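# Felano gripper kit: worth it for sorting small stuff into bins?
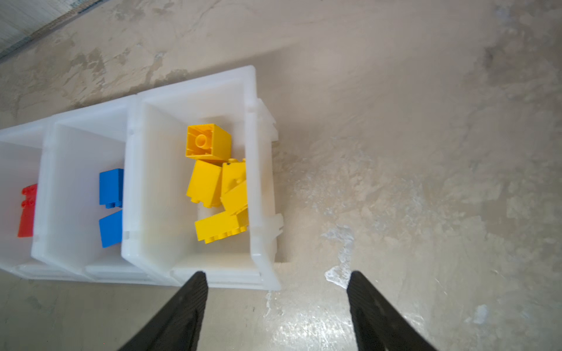 I'm looking at the Felano two-finger kit as an add-on for the arm we already have. The dealer wants $1123 with the wrist camera. The job is color sorting for a classroom demo, toy bricks into open plastic trays on the floor, yellow in one, blue in the next, red in the last. My worry is picking from a tray when the bricks are piled against the side wall like the yellow ones. Can the fingers get in there, or do I need the narrow tips?

Posted by guzman_lab, 2023-02-19

**brandismont_tech**

Get the narrow tips. The stock fingers are fine on open floor, but they need room on both sides of the part. Your yellow brick leaning on the right wall will be hard to grab from straight above. Rotate the wrist so the fingers close along the wall. We logged 94 good picks with the narrow tips before changing anything, and 74 with the stock ones. Also watch the flared lip on those bins and set your approach height above it.

**tray_sorter**

I have the Gavard one and it works ok. Costs more though.

**old_bench**

Does the dealer price include the mounting plate? Mine didn't. Ask before May, they raised prices last spring.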